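About Tunby

Tunby writes control and planning software for small robot arms. The company has one product line, three supported controller families and a test lab in the same building as the engineering office. Customers are mostly machine builders and university labs that already own their hardware and need it to run the same task on a Monday morning as it did when it was commissioned.

Work started as a trajectory library called Jomik. It took a list of waypoints and produced joint motion within velocity, acceleration and jerk limits. Early users asked for two things: a way to change the path while the arm was moving, and an error message that said which joint had hit which limit. Both went into the second release. The library is still shipped separately and still has no dependencies outside the standard toolchain.

What we make

Jomik is the motion layer. It runs at 1,000 Hz on a real-time kernel and at 500 Hz on controllers that accept nothing faster. Setpoints are checked before they leave the process. A setpoint that fails the check is dropped, the arm decelerates along its current path, and the reason is written to the log with a timestamp.

Ibarra is the planner. It samples grasp and approach poses, rejects those in collision, and passes the remainder to an optimizer that smooths the path and shortens it where clearance allows. Thin objects are a known difficulty. A rod can pass between two collision samples without touching either, so Ibarra uses swept volumes for the fingers and the last two links. This costs planning time and can be turned off per link.

Lelon is the perception and calibration package. It estimates the transform between a wrist-mounted camera and the tool flange, tracks drift in that transform, and supplies object poses to the planner with a covariance attached. The planner reads the covariance. If the uncertainty across the gripper's closing direction is larger than the finger opening permits, the approach is not attempted and a second view is requested.

All three packages share a message format and a recorder. A recorded run can be replayed against a new build without the arm, and differences in commanded motion are reported joint by joint.

How we test

Each release candidate goes through 116 regression tasks. Most run in simulation. The rest run on physical cells, where friction, cable drag and camera exposure are whatever they happen to be. The physical tasks favor geometry that causes trouble for a wrist camera: gray metal rods, black plastic stands, plain white work surfaces, and fingers that fill the lower part of the view at close range. Patterned wall panels give the feature tracker something to hold on to when the surface has little texture, and they also produce false matches, which the tracker is expected to reject. 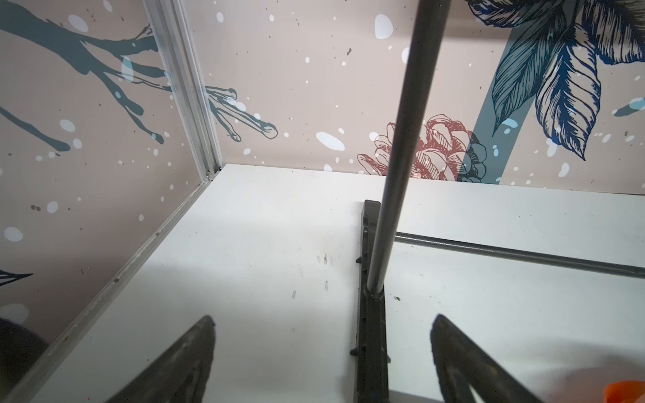 Ibarra users tend to raise the same point about close-range work, and one of them, at an integration shop, wrote that the planner was too conservative near upright parts and that they would accept a smaller margin if they could set it for each finger instead of for the whole gripper. Per-finger margins were added in the following release. The default was left where it was.

Test results are published with the release notes, including failures. A task that fails on one cell and passes on another is listed as a failure. Known issues stay in the notes until they are closed, and some have been there for several releases.

How we work

There are 4 engineering groups: motion, planning, perception and tooling. The tooling group owns the build system, the recorder, the replay tests and the documentation. Changes to the motion layer need review from someone outside the motion group. Interfaces are frozen between major versions, and a deprecated call keeps working for one full major version after the notice.

Major versions come out in December. Patch releases come out when there is something to patch.

Support is handled by the people who write the code. A report should include the recorder file, the controller firmware version and the robot description file. Reports without a recorder file are answered, but more slowly.

Licensing

Jomik is available under a permissive license. Ibarra and Lelon are licensed per controller, with a free tier for teaching and for unpublished research. Source access is included in both cases. Tunby does not sell robots, grippers or cameras and takes no commission on them.

Page last revised Thursday, June 13, 2024.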